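Chapter 4

From the page to the pitch: how an imaginary game gets real rules

What you'll get from this chapter

By the end you should be able to read a description of a game that doesn't exist, pick out which bits of it can be played by human beings, and write a first draft of the rules. You should also have a fair idea of how to test that draft without anyone losing a tooth. If you skipped Chapter 3 (the one on playground games), go back and read the part on boundaries, as I'm going to lean on it quite heavily.

4.1 A cold evening at Fitzsimmons

I first played Vorkell on the lower field at Fitzsimmons, in October, in borrowed boots that were a size too big. I'd been told it was "sort of like handball, but with a moat". There was no moat. There was a long strip of blue rope laid in a wobbly circle, and if you stepped inside it you had drowned, and you had to go and stand by the bins until your side scored.

I drowned a lot. I also had a wonderful time, and on the walk home I tried to explain the game to a friend over the phone and found I couldn't do it. I knew I'd enjoyed it. I knew my side had lost. But when she asked how you scored, I gave her an answer, and then I remembered a goal that hadn't fitted that answer at all, and then another one, and by the time I got to my front door I'd more or less talked myself into believing that the referee had been making it up.

She had been making it up! I asked her the following week and she was quite cheerful about it. The rules everyone was using had come from a fantasy serial called Druloser, in which the characters play Vorkell on a flooded castle courtyard, riding on the backs of large otters. The author describes 2 matches in the whole run of books. The first goes on for pages and is very exciting. The second is mostly an excuse for two characters to have an argument. Between them they tell you plenty about the otters and hardly anything about what counts as a goal.

That gap is what this chapter is about. Writers of stories and writers of rules want different things, and anybody who tries to turn one into the other will hit the same few problems. I've hit all of them, some more than once. 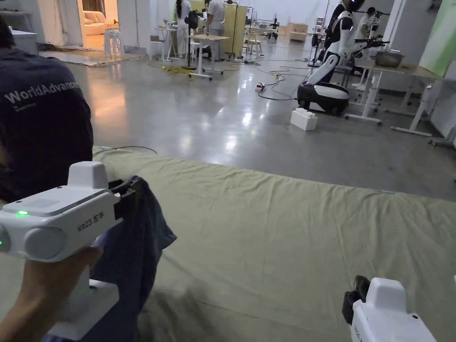
Figure 4.1 Dark blue denim held in the jaws of a white hand-held gripper.

4.2 What a story leaves out

Pick up any novel with a made-up sport in it and read the match as if you were going to have to referee it tomorrow. It's a strange way to read, and it does spoil the fun a bit, but try it once. You'll find that you know who is brave and who cheats and what the weather is doing. You probably won't know how long the match lasts, or how play starts again after a score, or what happens if the ball goes into the crowd.

I keep a short list of questions pinned up over my desk, and it goes like this:

How does a match begin?
How does it end?
What is a score, and who decides?
Where can't you go?
What can't you do with your hands?
What happens to you if you do it anyway?
How does play start again after it has stopped?

The last one is the one people forget. Beginners write lovely rules for scoring and then leave both teams standing about afterwards looking at each other. In our early games of Vorkell, play restarted when somebody got bored and threw the ball. This meant that the side with the least patience had a huge advantage, and we didn't notice for weeks.

You might be thinking that you could just write to the author and ask. By all means do, but don't be surprised if it doesn't help. An author who has never needed to know the answer will have to invent one on the spot, same as you, and probably hasn't run across a muddy field recently.

Key term: source text. The story, film, poem or other work in which the game first turns up. When I say "the source" in this chapter I always mean this, and I never mean the rulebook of an earlier club.

4.3 Swaps

Right, the otters.

Almost every imaginary game has something in it that can't be had for love or money: flight, magic, giants, zero gravity, a ball that thinks. I call the thing you put in its place a swap. A good swap keeps the effect on play and lets go of the look. This is much harder than it sounds, as the look is usually what people fell in love with in the first place.

So what does riding an otter do to a Vorkell player? I sat down with both matches and went through them with a pencil. The riders can go very fast in a straight line. They turn badly. They need one hand to hold on, so they only ever have one free for the ball. And if two of them bump, they both lose a moment getting settled again.

The first swap we tried was a pillow held between the knees. It looked hilarious and it did slow people down, but it did nothing for the hands, and players could turn on the spot as easily as ever. Next came a length of foam tube, worn over the shoulder like a satchel. Better, but it got in the way of catching. What we use now is dead simple. Each player holds a short knotted cloth in one hand and has to keep hold of it the entire time. Drop it and you've fallen off. You go back to your own end, pick up a spare, and carry on from there.

There are no otters in that at all, and a few of the keenest Druloser readers were sad about it. I was a little sad too! But watch a match and you'll see people catching one-handed at full stretch and getting themselves tangled up when they collide, and it feels much closer to the book than the pillows ever did.

Try this. Choose one impossible thing from a game in a story you know. Write down what it lets a player do, and what it stops a player doing. Now cover up the name of the thing and think of a swap from the two lists alone. Give yourself ten minutes and use only what you could find in an ordinary cupboard.

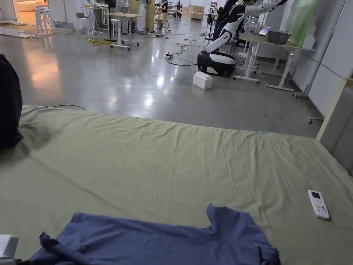
If your swap came out as something nobody would mind being hit with, you're already ahead of where I was. Softness matters more than you'd guess. People in a new game haven't learned how to fall in it yet, and they run into each other in odd places, with their heads turned the wrong way. Assume that every piece of kit is going to land on someone's nose at some point in the first season.

Cost matters as well. I've seen a very clever design for a glowing ball that nobody could play with, as there was only the one ball and its maker wouldn't let anybody throw it. If a swap can't be replaced by the following practice, leave it for later.

4.4 How long should a rulebook be?

When Rundex, the little league that several of our clubs now play in, asked for a shared set of Vorkell rules, I was very keen and I wrote far too much. My first draft had 300 separate rules in it. I had rules for hail. I had a rule about what to do if a player's relative ran on. I was very proud of it and I handed out printed copies, and at the next match I asked both captains what they thought of the section on throw-ins. Neither of them had got that far.

The version we play by has 53. I'd like it to be shorter still. Most of what I cut fell into one of two heaps. The first heap was things that had never happened. The second was things the referee could sort out perfectly well with a bit of common sense and a loud voice, and one general rule saying that the referee may stop play for anything unsafe took care of the whole lot.

I did keep one silly rule. Before a match, both captains have to say the oath from the second Druloser book, out loud, with a straight face. It has no effect on play whatsoever. I tried taking it out and people carried on doing it, so I put it back. We'll return to this sort of thing in Chapter 6, when we look at rituals, chants and mascots, but keep it in mind as you write. A rulebook for a game from a story has readers who love the story, and you can leave them something.

4.5 Before you read on

The rest of the chapter takes the seven questions from section 4.2 one at a time, starting with how a match begins. For each I'll show you the passage in the source, the rule we wrote first, what went wrong with it on the field, and the rule as it stands now. The worked passages are short and you don't need to have read Druloser to follow them.

You will need a game of your own to work on, though. Choose it now, before you turn the page. Go for something with at least one full match described in it, and avoid anything where the result hangs on a prophecy (I've tried, and the scoring is a nightmare). Copy the match out by hand if you can bear to, leaving a wide margin down one side. Every time you come to something you couldn't referee, put a cross in the margin next to it. Bring the page with you to section 4.6, crosses and all.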